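Desk tips I brought home from the Lotel open day

I went to the Lotel open day to look at robots and came home and rearranged my desk. I did not expect that! But the whole demonstration was about picking up everyday things from a crowded tabletop, and after an hour of it I had filled both sides of my notepaper with ideas that work just as well for human hands.

The gripper they were showing is called the Skevlow. You hold it yourself and work the fingers, and the recordings are used later to teach an arm to do the same job. Dagmar Sýkora ran our session and let anyone who asked have a turn (I asked twice). She told us they had 596 recordings of desk jobs so far and wanted 2,000 by the end of September.
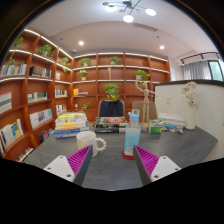
Leave finger room. This was Dagmar's big one. Whatever you reach for most, such as a water bottle, needs clear space on both sides, enough for a thumb on one and fingers on the other. I tried it with my own bottle the next morning, moved the pencil jar over a hand's width, and I haven't knocked a thing down since.

Give your drink a fixed spot. A coaster is perfect, and a bright one is better, because you can find it out of the corner of your eye while you're reading. Mine is an old jar lid with felt glued inside. Put the bottle back on it every single time, even when it's empty.

Turn mug handles toward the hand that will use them. So simple, and I had been reaching around the mug for years!

Keep tall stacks at the back. Books are fine on a desk, but a high pile next to your elbow is asking for trouble. Two lower piles are easier to live with, and lay them with the spines facing you so you can read the titles without lifting anything. 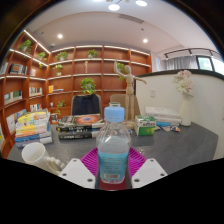
Soft and ridged beats hard and smooth. I came away wanting ribbed pads on everything. A roll of ribbed drawer liner does the trick at home: cut a strip, wrap it around a stubborn lid, and twist. I keep one strip in the kitchen and another by the workbench for glue bottles. Wash it in warm soapy water when it stops gripping, and let it dry flat.

Hold a full bottle by the body and keep it upright. Thin plastic gives when you squeeze it, so take the cap off with a light hold, low down, with the base still on the table.

Corral the small stuff. Wrappers, caps and odd bits of paper spread out before you know it. One shallow tray, emptied at night, takes care of mine.

The next open day is in September and they have room for 80 people. Wear comfortable shoes and ask for a turn with the gripper early, the line gets long after lunch.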